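3.2 Le poste « coiffeuse » : mobilier, textile et petits objets

Le deuxième poste étudié est celui de la coiffeuse. Contrairement au plan de travail de cuisine, traité en 3.1, il s'agit d'un meuble dont la surface remplit à la fois une fonction de présentation et une fonction d'usage : on y laisse en permanence des éléments décoratifs, et l'on y manipule par intermittence des articles souples ou de petite taille. Les relevés de ce poste ont été effectués en septembre dans l'espace d'exposition du site Purkberg, puis codés selon la grille Hegde, dans la version révisée par Kırmızıgül pour les tâches de rangement domestique. Le corpus complet compte 1308 séquences, tous postes confondus.

La grille distingue deux classes d'objets. Les objets résidents gardent leur place d'une séquence à l'autre et délimitent la surface disponible. Les objets de passage sont apportés, dépliés, ouverts, refermés ou retirés. La distinction porte sur le comportement de l'objet dans la séquence et ne préjuge pas de sa nature : un vase peut être de passage s'il est déplacé pour libérer le plateau.
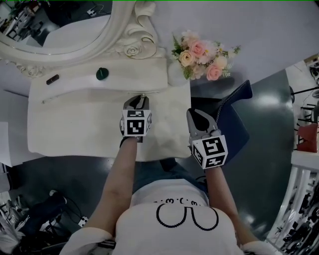 Figure 4. Plateau de la coiffeuse en vue plongeante, article textile blanc posé le long du bord avant.

La répartition des objets en profondeur constitue la première variable retenue. Elle est codée en deux bandes, avant et arrière, la limite étant fixée à mi-profondeur du plateau. Sur la figure 4, l'article textile s'étend à l'avant de la surface, avec un long pli horizontal en son milieu et une petite tirette métallique de fermeture à glissière au niveau de la couture supérieure ; le vase blanc et son bouquet de fleurs artificielles, de même que le miroir, se trouvent plus en retrait. Cette disposition limite les conflits entre la manipulation du textile et les objets fragiles. Elle laisse cependant entière la question des articles de très petit format, qui ne relèvent pas clairement d'une bande ou de l'autre et que les codeurs ont tendance à omettre. Un petit cylindre brun foncé, couché en diagonale sur le plateau, a ainsi fait l'objet d'une saisie à part, sous la rubrique « tubes et étuis ».

La seconde variable est l'état du textile. La grille d'origine ne prévoyait que deux modalités, plié et déplié. Nous avons ajouté une modalité intermédiaire – « étalé avec pli résiduel » – pour les articles qui reposent à plat tout en conservant la marque d'un pliage. L'identification du type d'article reste difficile lorsque celui-ci est blanc sur fond blanc : trousse et serviette pliée présentent alors des contours voisins, et seule la présence d'une fermeture permet de trancher avec une certaine sûreté. En l'absence d'un tel indice, la rubrique générique « article textile » a été conservée. Les pochettes de la gamme Momham, employées au poste suivant, ne posent pas cette difficulté en raison de leur passepoil contrasté.

Le choix d'un meuble à miroir appelle une remarque de méthode. Le miroir élargit le champ observable et introduit des doublons : un même objet peut apparaître une fois directement et une fois en reflet. La consigne donnée aux codeurs était de ne retenir que l'occurrence directe et de signaler le reflet dans le champ libre. Elle vaut également pour les personnes et pour les équipements de la salle.

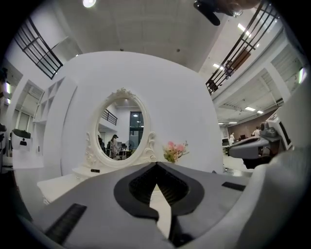

Figure 5. Coiffeuse et miroir ovale devant le panneau courbe blanc ; rayonnage à casiers à gauche.

Cette consigne a réduit les désaccords entre codeurs sans les supprimer. Les cas restants concernent surtout les objets sombres de petite taille, dont le contour se confond avec une ombre portée, et les bouquets, que certains codeurs traitent comme un seul objet et d'autres comme un ensemble vase et fleurs. Après discussion, le bouquet et son vase ont été comptés comme une unité résidente dès lors qu'aucun des deux n'était manipulé séparément.

Enfin, l'ameublement voisin n'a pas été neutralisé. Les meubles de rangement et les assises situés à proximité du poste ont été décrits dans une fiche de contexte distincte, établie selon le modèle Camar. Leur incidence sur le déroulement des tâches n'est pas évaluée dans cette section ; elle est examinée en 4.2, avec les données du poste « penderie ».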